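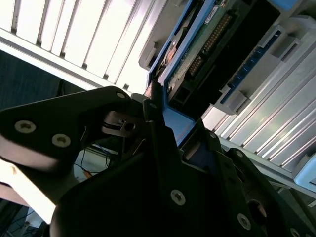 Obura Working Group: Minutes, May Meeting

Filed under: Teleoperation, Demonstration Data, Minutes

Place: Trarnau, upstairs room, the one with the radiator
Start: 9:30 a.m., or 9:41 by the clock everyone else uses
Present: collection team, training team, one delegate from Stadasia on the phone line
Apologies: labeling team, who sent a spreadsheet in their place

1. Minutes of the last meeting

Approved after one correction. "The gripper was unhappy" now reads "the gripper faulted." The training team asked that moods be kept out of the record. Agreed, with some sadness.

2. Count of demonstrations

Collection reported 1108 episodes on the disk at close of business yesterday. There was brief applause. Training then reported that their loader reads 1085 of them. The applause was not withdrawn, but it was discussed.

The missing 23 have a wrist video and no joint log. Collection believes the logger was started late. Training believes the logger was not started. It was agreed that these are the same belief. The episodes go into a separate folder and are not to be called "bonus data" in anything sent to Stadasia.

Action: collection to put the logger check ahead of the camera check on the start sheet.
Action: training to make the loader complain out loud when it skips a file.

3. What counts as an episode

This item was scheduled for ten minutes and took forty.

The current rule says an episode begins when the operator takes control and ends when the drive carrier is clear of the case. Stadasia asked what "clear" means. Three answers were given, all by people who wrote the rule. After a coffee break the meeting settled on this wording: an episode ends when no part of the carrier is inside the outline of the case and the arm has held still for one second.

Operators pointed out that the hard part is over long before then. The hard part is the approach, when the fingers come in at a slant among fins, brackets and cables and everything near the carrier is also something to hit. Training would like more of this and less of the stately lift afterward. Operators replied that the stately lift is where they breathe.

Failed grasps were raised again. The old practice was to delete them. Training wants them kept, with a tag, as long as the operator recovers and finishes. Operators would like it noted that they spent all of March being told to be neater.
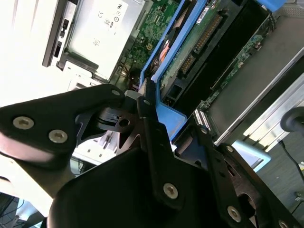 Noted. The tag will be "recovered." A proposal for a second tag, "recovered, but you should have heard the room," failed for lack of a seconder. Attempts that are abandoned partway keep their video and log but stay out of the training split until someone has looked at them. Who that someone is was not decided and will come back in June.

4. Variety

Stadasia's delegate read from a prepared note. The gist was that a policy trained on one case in one position learns that position very well and nothing else. The meeting agreed with this, having watched it happen. The last checkpoint from Brurley did nicely until the case was shifted by the width of a thumb, after which it reached with great confidence for the place where the drive used to be.

From next week the case gets moved and turned between episodes. Operators asked how much. Training said "randomly." Operators asked for a number, on the grounds that people told to be random put the case in the same two places. Training will print a sheet of positions and the operators will follow it down the page, including the awkward ones near the bottom.

Lighting was also discussed. The bright spots on the screws and fingers change from morning to afternoon. It was suggested that the blinds be fixed in one position. It was then suggested that this would be the opposite of item 4. The blinds stay as they are.
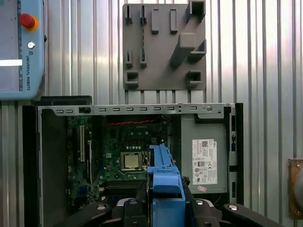 Blue part in the fingers, case on its side, pendant at upper left.

5. Operator hours

Operators asked for a limit of 3 hours a day on the controls. The logs support them: grasp times get longer after lunch and much longer after that. Training asked whether slow demonstrations might be useful too. Silence was recorded. The limit was approved.

The red stop button stays within reach of whoever is driving, and the pendant is to go back on its hook at the end of a shift. It has lately been found in other places, including under a jacket.

6. Target

Stadasia would like 100 clean episodes on the new position sheet before anything else is trained. Collection said this can be done by the end of the month if the logger behaves and people stop borrowing the hex keys. The hex keys were requested back. Two were produced from pockets during the meeting.

Action: collection to send the first ten to Brurley early, so that we find out what is wrong with them before there are ninety more.

7. Any other business

File names. There are still episodes called "test," "test_new" and "test_new_good." The last of these is not good. Renaming script to be run by whoever loses the argument over item 3.

The radiator. Reported again.

8. Next meeting

June, same room, unless the radiator is fixed, in which case somebody will have booked it.

Closed at 11:50 a.m.

4 shares | 2 comments

Get Obura minutes and notes in your inbox once a month. Unsubscribe any time.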